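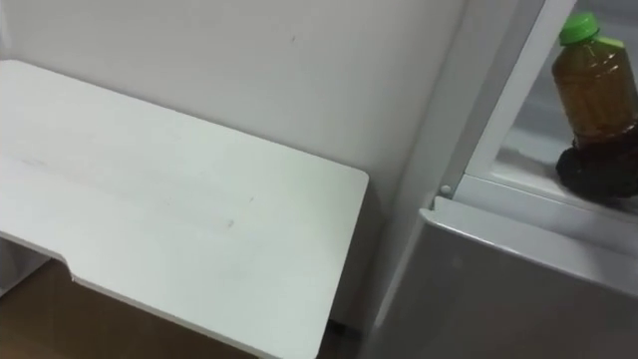

Re: [fridge-task] Head view, side view and what counts as one example

Search the archive Enter your search terms
Print this message | E-mail this message
Saturday, April 9, 2022
Posted by Geert Van Acker

The earlier message is quoted in pieces, with my answers under each.

> We have been through the first batch of bottle examples from Flulano
> and would like the recording rules settled before the next one.
> Our reader expects every example to hold the same streams at the
> same rate. In six of them the head stream starts later than the
> joint log. Should we pad, trim or drop?

Trim. Cut everything to the latest starting stream and the earliest ending one, then check that the first joint reading still lies inside the rest pose limits. If it does, keep the example. If it does not, the arm was already moving when the head stream came up, and the example goes in the reject folder with code 61. Please do not pad. Padded images repeat the first view while the joints change, and the learner will happily fit that.

The late start is a fault in the recorder. It opened the streams one after another and did not wait for the slowest. The version now in the Vuneck tree waits for a first image from every camera before it writes anything. Old batches will not be recorded again for this.

> Second, the head view. In many stretches neither hand is in it.
> One of our people proposed removing those stretches, on the grounds
> that there is nothing to learn from them.

I am against this. At run time the robot gets the same head view, and it must choose an action when its hands are out of sight too. With the refrigerator open, the head can be turned so that the bottle on the shelf is near the upper right corner and the table takes up most of the left half. No hand shows, yet both places that matter to the task do. Remove such stretches and the model has never been given a view it will meet on every run.

What can be removed is idle time. The rule I use is that if no joint moves by more than the noise level for 70 consecutive samples, the middle of the still period is cut and the two ends are kept. Keep the ends, as the operator often stops just before a grasp and the stop itself carries timing. The script writes the cut points to the example header, so the cut can be undone.

> Third, the fixed camera. Is it an input or only for checking? It
> doubles the disk space and Prins would like to leave it out of the
> copy they hold.

Only for checking, for the present. It is not passed to the learner. It is the one stream that has the whole body, the table and the refrigerator together, and the person labelling the outcome needs it. From the head view alone it is often unclear whether the feet have shifted, or how near the bottle stands to the edge of the desk.

Prins may leave it out of the training copy. The labelling copy must have it. I would ask that the two copies carry the same example numbers, with gaps where something was rejected. Renumbering after rejects cost us most of a week last August.
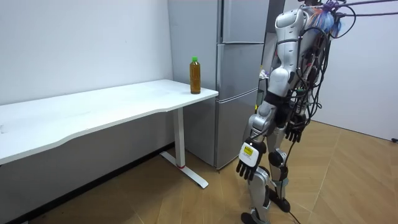
Fixed camera view, bottle on the desk, both arms down.

A few points on the fixed camera, as they have come up off list.

1. Place it so that the right end of the desk, the bottle and both feet are in view. The top of the refrigerator is of no use to the labeller and may be lost.

2. The cables on the robot's back will hide part of the far arm from behind. Accept this. Moving the camera to the front puts the desk in the way of the legs, and the legs matter more for this check.

3. Lock the exposure. The wall and the desk are both white, and automatic exposure will darken the robot's black joints until the fingers cannot be told apart.

4. Do not move it within a batch. If it is knocked, close the batch and open a new one.

> Last, what do we call one example? Flulano cut at every grasp. We
> had assumed one file per complete transfer.

One file per complete transfer, from rest pose to rest pose. Grasp, carry and release are marked inside the file as time stamps. Anyone who wants shorter pieces can cut at the marks. Going the other way is harder, as the pieces from Flulano do not overlap and the join has to be guessed.

Each file also needs a direction field, with the value "to_desk" or "to_shelf". Please fill it in at recording time. It was left blank in part of the first batch and had to be worked out from the hand positions, which fails when the operator gives up half way. An abandoned transfer keeps its intended direction and gets the outcome "incomplete". These should be stored as well. We do not train on them now, but the outcome classifier at Buvinetti does.

The count after applying the rules above to everything I hold is 1254 files. That includes the incomplete ones and leaves out code 61. If your own count differs, send me the list of example numbers as plain text and I will compare it with mine. Please do not send the data.

Two matters are still open. The hand joint log is stored in motor units in the older files and in radians in the newer ones, and the header does not say which. I can convert if someone sends me the calibration table for the left hand. I have the right one. Also, objects other than the bottle are sometimes on the shelf and are not listed anywhere. I suggest a free text field for them, filled in once per batch. I do not want a fixed list of names at this stage.

The revised header layout is in the Vuneck tree under docs. Objections to the field names should reach the list before the next batch is opened, as they will be frozen after that.

Geert Van Acker

Print this message | E-mail this message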